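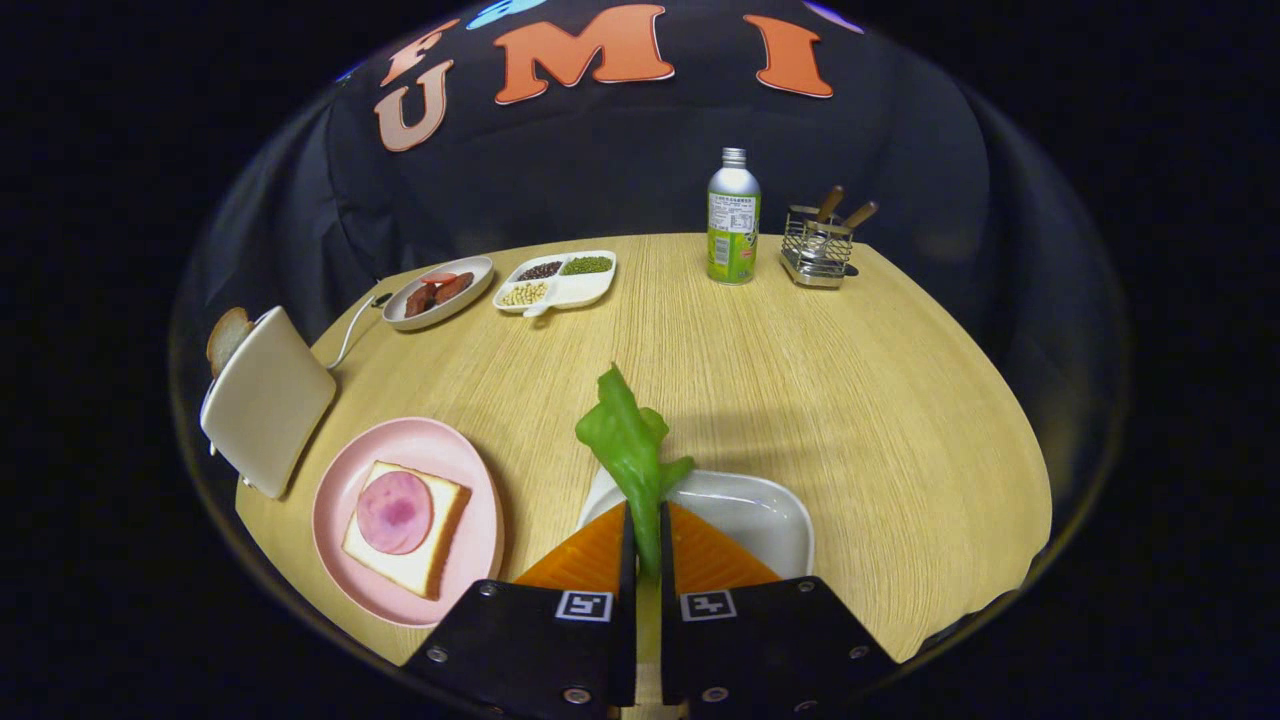 Ham on bread, pink plate, toaster standing by.

I have been making the same breakfast for most of my adult life, and I would like to say a word for the open-faced ham sandwich before somebody improves it.

One slice of bread. One slice of ham. The ham is round and the bread is square, which leaves four bare corners, and I've heard complaints about those corners from people who otherwise seem to have full lives. My friend Raluca Căpraru folds her ham into a sort of rosette to deal with the problem. What she gets is a mouthful of ham in the middle and a long dry walk in every direction. Leave it flat. The corners are where you hold it.

The second slice of bread is the thing I really object to. Put a lid on the ham and you have lunch, something to be wrapped and carried and eaten over a keyboard. Leave it off and you have to sit down at a table with a plate, like a person with nowhere to be for 8 minutes. I don't have 8 minutes most mornings. I take them anyway and am late in a good mood.

Now, the toaster. I own one and I'm fond of it, but I've come to believe that toasting is a decision and should be treated as one. In my house a slice goes in the slot by reflex and comes out when the machine feels like it, and then I'm told the ham needs something wet on it, so out comes the mustard, then the pickles, and by the end I've dirtied two knives on behalf of a sandwich that was fine. Soft bread asks for nothing. On cold mornings in December I do toast, and I don't apologize, but I also don't pretend the ham enjoys it.

Sausage on the side is permitted. Cut it in chunks and give it a plate of its own. I know this makes it a breakfast of pork with pork. Geum-ok Bae, who has been to my table more often than anyone I'm not related to, thinks beans would balance things out, and she's probably right. She likes black beans and mung beans and soybeans, each kept strictly apart from the others, and I admire a divided tray as much as the next man. I grew up with five siblings. A wall between foods was the nearest thing we had to private property.

But beans want soaking and then they want simmering, and by the time they're ready it's the afternoon and we're back to lunch. I'll look at them while I eat. The pink plate has room for one slice, and that's how many I'm having, unless there's more ham.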